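Kann die Maschine schon aufräumen? Ein Tag der offenen Tür bei Prostard

Im November durfte ich mir ansehen, wie weit die Haushaltsrobotik ist, und ich bin mit roten Ohren nach Hause gefahren.
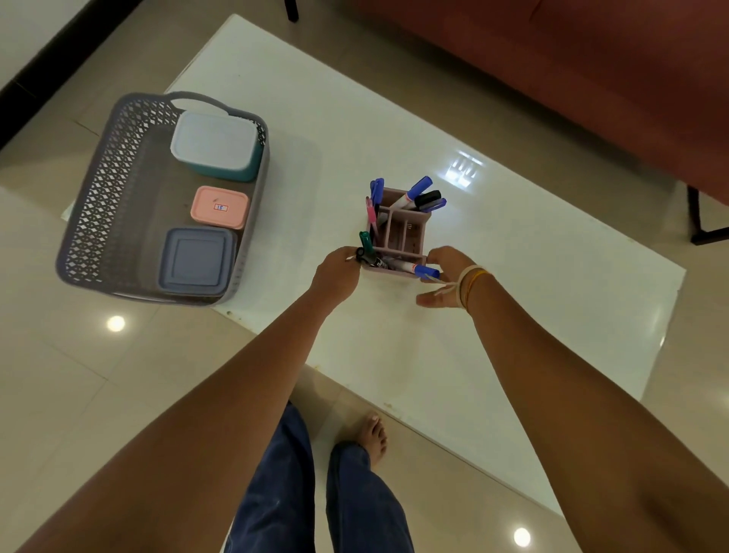
Anfahrt und erster Eindruck

Prostard sitzt in einem alten Backsteinbau, über dem Tor steht noch die Jahreszahl 1855. Früher wurden dort Webstühle gebaut, heute geht es um Greifer, Gelenke und erstaunlich viel um Frischhaltedosen. Vom Bahnhof läuft man eine Viertelstunde, die letzten Meter über Kopfsteinpflaster (wer mit Kinderwagen kommt, nimmt besser den Weg am Kanal entlang). Um zehn Uhr ging es los, um Viertel nach zehn war der Kaffee schon alle. Angemeldet waren 84 Besucher, und weil alle gleichzeitig in die Versuchshalle wollten, wurden wir in Gruppen aufgeteilt. Ich kam in die dritte und musste erst einmal durch den Vortrag.

Der war aber gut! Es ging um die Frage, warum ein Roboter seit Jahrzehnten Autotüren schweißen kann und trotzdem an einem Wohnzimmertisch scheitert. Die Autotür kommt immer an derselben Stelle an. Im Wohnzimmer steht der Korb heute links und morgen auf dem Sofa, im Stifteköcher stecken die Stifte kreuz und quer, einer liegt halb über dem Rand. Wir greifen da einfach zu und denken uns nichts dabei. Eine Hand hält fest, die andere sucht sich ihren Platz, und wenn etwas rutscht, merken wir es in den Fingerspitzen.

Was die Menschen vormachen

Am meisten gelernt habe ich an einer Station, an der man zunächst gar keine Maschine zu sehen bekam. Dort liefen Aufnahmen von Leuten, die ganz gewöhnliche Dinge tun: Tisch abräumen, Dosen in einen Korb stellen, einen Organizer mit Filzstiften zurechtrücken. Alles aus der Sicht von oben, man schaut also auf die Hände und auf das, was vor ihnen steht.

Nach zehn Minuten sieht man seine eigenen Hände anders. Mir war nie aufgefallen, wie viel ich mit der Hand erledige, die scheinbar nichts tut. Die steht offen daneben, die Finger gespreizt, und ist bereit. Einem Greifer muss man das mühsam beibringen, und zwar für jede Form neu: für den Henkel am Korb, für den Deckel, der etwas übersteht, für dünne Kunststoffwände zwischen zwei Fächern. Auf die Frage, warum man nicht einfach fester zupackt, gab es als Antwort einen zerdrückten Joghurtbecher zum Herumreichen.

Auch glänzende Tischplatten sind ein Thema für sich. Spiegelt sich ein Fenster darin, hält die Kamera den hellen Fleck unter Umständen für einen Gegenstand. Die Entwickler lassen deshalb absichtlich auf solchen Flächen üben. Ich habe zu Hause seitdem jede Platte misstrauisch beäugt.

Der Auftritt von Rudholm

Dann endlich die Halle. Rudholm heißt der zweiarmige Versuchsroboter, er ist auf einem fahrbaren Sockel montiert und viel leiser, als ich gedacht hatte. Seine Aufgabe am Vormittag: Stifte vom Tisch nehmen und in einen Behälter mit Fächern stecken. Ein Stift, kurze Pause, der nächste. Beim dritten verhakte sich die Kappe am Rand, und der ganze Raum hielt die Luft an. Rudholm zog zurück, drehte das Handgelenk ein Stück und setzte neu an, diesmal saß er. Applaus! Für einen Filzstift! Ich habe mitgeklatscht und schäme mich kein bisschen.

Beim Einräumen der Vorratsdosen lief es durchwachsener. Die große Dose ging sofort in den Korb, bei der kleinen kippte der Arm zu früh, und sie landete auf der Seite. An der Tafel stand die Quote aus den Probeläufen der Vorwoche: 70 von 100 Versuchen ohne Eingriff. Mir kam das viel vor. Ein Herr neben mir brummte, bei ihm daheim müsste das Geschirr schon jedes Mal heil im Schrank ankommen. Da hat er natürlich recht.

Zum Tempo: Was ich in einer halben Minute erledige, dauert bei Rudholm mehrere Minuten. Das Team ging damit sehr offen um und hat nichts im Zeitraffer gezeigt, das fand ich sympathisch.

Nebenan in der Werkstatt

Nach der Mittagspause (Linsensuppe, sehr ordentlich, vegetarisch) durften wir hinüber zu Correia. Der Betrieb teilt sich mit Prostard das Gelände und fertigt Beschläge für Küchenmöbel. Dort steht ein einzelner Arm an der Packstation und legt Scharniere in Kartons, den ganzen Tag, ohne Publikum. Die Teile kommen sauber ausgerichtet an, das Licht ist immer gleich, der Karton hat seinen Anschlag. So sieht Automatisierung aus, wenn man ihr den Platz einrichtet, und sie läuft prächtig.

Schwierig wird es ein paar Meter weiter, am Tisch mit den Rückläufern. Angerissene Tüten, fehlende Schrauben, handgeschriebene Zettel: Das sortieren bei Correia weiterhin Menschen. Ein Versuch mit dem Arm ist geplant, zunächst nur für die unbeschädigten Packungen. Wer wissen will, wo die Grenze gerade verläuft, kann sie hier mit dem Zollstock ausmessen.

Selber steuern

Mein Höhepunkt war die Mitmachstation. Die Software dazu heißt Jendside, man hält zwei Griffe in den Händen, und die Roboterarme folgen jeder Bewegung. Ich sollte einen Deckel auf eine Dose drücken. Klingt nach nichts! Ich habe ihn zweimal daneben gesetzt und einmal die Dose quer über den Tisch geschoben, während ein etwa siebenjähriges Mädchen vor mir das auf Anhieb geschafft hatte. Man fühlt eben nichts, man sieht nur zu, und plötzlich versteht man, worüber im Vortrag die ganze Zeit geredet wurde.

Also, können sie es nun?

Einzelne Handgriffe ja, und zwar schöner, als ich erwartet hatte. Einen ganzen Haushalt nein, noch lange nicht. Stifte einsortieren, Dosen in einen Korb stellen, vielleicht bald den Tisch freiräumen, das sehe ich kommen. Bei Wäsche war man deutlich zurückhaltender, und zum Thema Spannbettlaken gab es nur Gelächter.

Wer selbst hinmöchte: festes Schuhwerk für die Werkstatt, große Taschen bleiben an der Garderobe, Fotografieren ist in der Halle erlaubt, bei Correia nicht. Für die Mitmachstation trägt man sich am besten gleich beim Hereinkommen in die Liste ein, nachmittags war sie voll. Der Eintritt war frei, die Suppe ging auf Spendenbasis. Im Frühjahr soll es einen weiteren Termin geben, dann auch mit einer kleinen Küchenzeile samt Spülmaschine.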